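Section 8: Hanging Your Clurnach Peel-and-Stick Wallpaper

Now for the fun part! Once the walls are clean and primed, a small room can come together in one afternoon, and the colour change is worth every minute on the ladder.

Before you start

Let fresh paint cure fully before hanging. Wash off any grease with sugar soap, rinse, and leave the wall to dry overnight. Check that every roll carries the same batch number (ours for this guide was 3819), as shades can vary a little between print runs.

Caution: Switch off the power at the board before working near outlets or light switches.

1. Measure the wall height and add 8 cm for trimming, top and bottom together.

2. Draw a plumb line with a level where the first panel will finish. Trust the level and ignore the corner – corners are hardly ever straight.

3. Cut the first panel, then lay the second beside it and match the pattern before you cut again.

4. Peel back the top 11 cm of backing and press the panel to the wall, leaving a bit of overhang at the ceiling.

5. Work downwards with the felt smoother, from the middle out to the edges, pulling the backing away as you go.
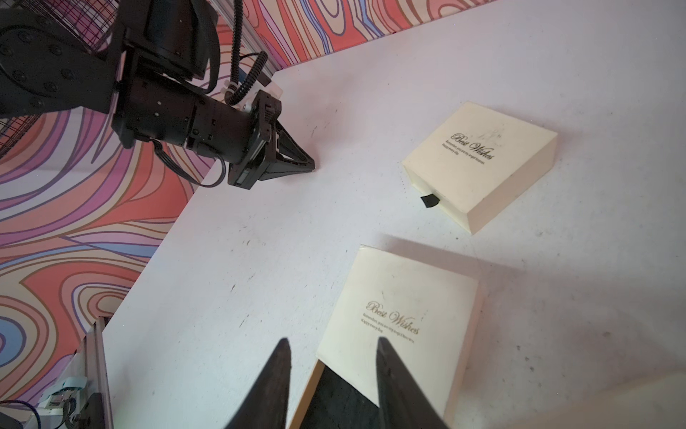
One Waststead customer wrote in to say that step 5 went far better with a second pair of hands, one person peeling while the other smoothed, and that she'd had no bubbles at all after switching to short strokes. We love this tip and do it that way ourselves now.

6. Hang the next panel with its edge butted neatly against the first. Lift and re-lay it if the pattern drifts. The adhesive is forgiving, but try not to lift the same panel more than 3 times.

7. Trim at the ceiling and skirting with a sharp knife and a metal ruler. Snap off to a new blade after each panel.

Note: A stubborn bubble can be pricked with a fine pin and pressed flat with your thumb.

Caution: Don't use a heat gun on the printed face. A hair dryer on low is plenty for tight corners.

Keep your offcuts! They make lovely drawer liners, and a spare strip is handy for patching. For textured walls, go to Section 9.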